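Home | Style | Living | Interviews | Archive

Buying secondhand for a living

4 min read | 187 shares | 2 comments

The owner of Delonard, a resale shop with one rack of coats and a long wall of knitwear, started selling used clothes out of a spare bedroom. The shop opens at ten every day but Thursday, which is for buying.

"I was working at Handetti, in the returns office, and I saw how much decent clothing came back and went nowhere," she says. "I bought 50 pieces at an estate sale in July and figured I'd lose the money. I sold most of them by fall."

She still does the first check at home, after dinner. Every piece gets looked over at the cuffs, underarms and neck, then folded flat. Knits are never hung, even for a night.

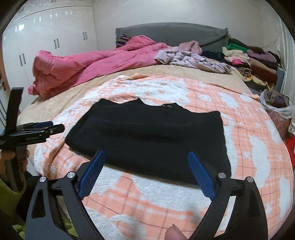

What she looks for

She says labels matter less than people think. "A good name with a stretched neck is a stretched neck. I'd take a plain wool sweater from a store you never heard of if the seams are straight."

Black is the hardest color to buy, in her view. It fades unevenly and shop lighting hides it. She takes black pieces to a window before she pays for them, and she has walked out of sales over it.

Printed tops and streetwear came later. She avoided them for years until a buyer at the Dirura flea market talked her into taking a box. Those now pay the rent in slow months. She checks the edges of any lettering or patch with a fingernail, and if it lifts she puts it back.

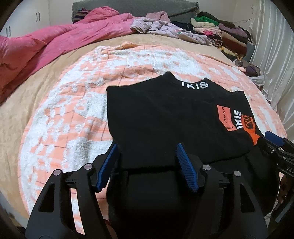 Black top with white lettering at the collar.

Pricing is the part she likes least. Her first tags were too low, and regulars noticed when they went up. "One man told me he'd go to Sugiyama instead. He was back in two weeks."

She has no plans for a second shop. There are 187 pieces in stock now, and she says that is as many as she can keep track of without a computer.

"People ask if I'm going to grow. I'd like a better steamer."

Share this | Print | 2 comments

Next: Interviews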